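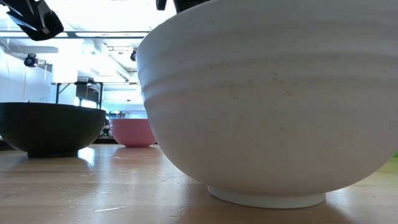
I'd gone to the Pronholm open day in June 2025 mainly to see what the Flurnasetti people were selling, as our café kitchen at Sudlow has been talking about a table-clearing kit since February and I was tired of reading brochures. You get a proper look at it, I'll give them that! They had the kit set up at a table with bowls in white, black and pink, the white one ridged round its upper half and much the biggest thing in view from where I was, and I went straight to that one, because ridges and a fat curved side are what our own soup bowls have. The tabletop had a few scratches on it too, which made me feel at home.

Bit-na Geum was running the stand and was very patient with me. The kit comes as an arm, a gripper, a camera and a tablet you set it up on, and you pay 233 pounds a month for the lot, with servicing included but not replacement fingertips (I asked twice). Buying outright is possible, though she wouldn't give me a price without a site visit. Setting up a new type of crockery is meant to take 90 minutes. That sounds fine until you think how many odd plates we own.

My big worry was shiny bowls, and I said so. She told me glossy surfaces and dark crockery are the two things customers ring up about most, and that they suggest a trial with your own dishes before signing anything. Good answer, I thought. I'd have liked one in writing as well, and she's promised to email it.

Then there was a talk upstairs by Farzad Mohammadi from Bakhtiari, who've had the kit in a staff canteen over the winter. He was funny and quite blunt. They logged 801 bowls in their first week and he was happy with the stacking, less so with the tablet, which kept logging him out. He also said to leave more room round the table than the leaflet tells you. I wrote that down and underlined it, our kitchen being the size of a wardrobe.

Lunch was sandwiches and a very good lemon cake. I got chatting to Firouzeh Jafarzadeh in the queue, who buys for a couple of schools, and she's leaning towards waiting a year. I'm not so sure. I've put us down for the two-week trial and I'll be taking a crate of our worst bowls with me, chipped ones included.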